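Worktops talk, speaker notes
Flusberg, 05/10/2026

Start with the brochure claim: a clear counter makes you cook more. Pause. Ask who believes it. I don't, or not as it's sold.

Purkby asked 91 households and came back with a very firm answer. Ask the room: who picked the households? Purkby sells storage. Move on before anyone defends them.

Next point, the board. Cisteo's advice is to put it away after every use. I think that's wrong. A board that lives in a cupboard stays in the cupboard, and people cut on plates.

Pictures now. Don't talk over them. 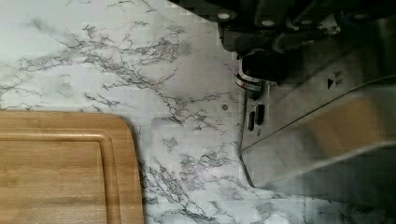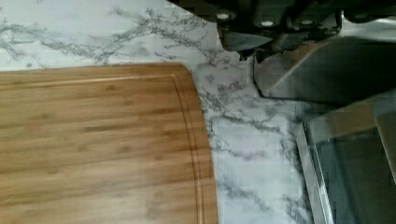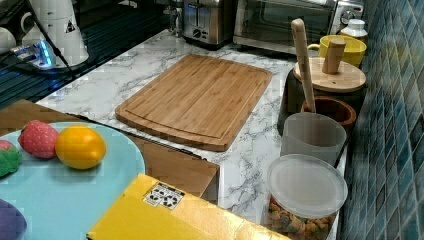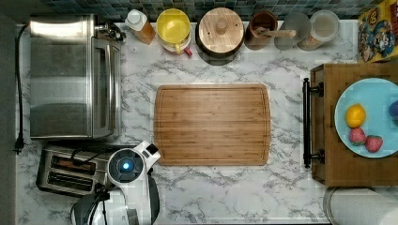
Bamboo board with a juice groove, on a marble-patterned counter.

Ask what they would move first. Someone will say the toaster. Someone always says the toaster. Push back: is it in the way of the board, or does it just look busy?

The jars and mugs along the tiles are a better argument. I'd keep the wooden spoon out and question the rest.

Juice groove: useful for tomatoes and roasts, a crumb trap the other days. Maluleke calls it essential. For whom?

If time is short, drop the groove and go to questions. Handouts are by the door.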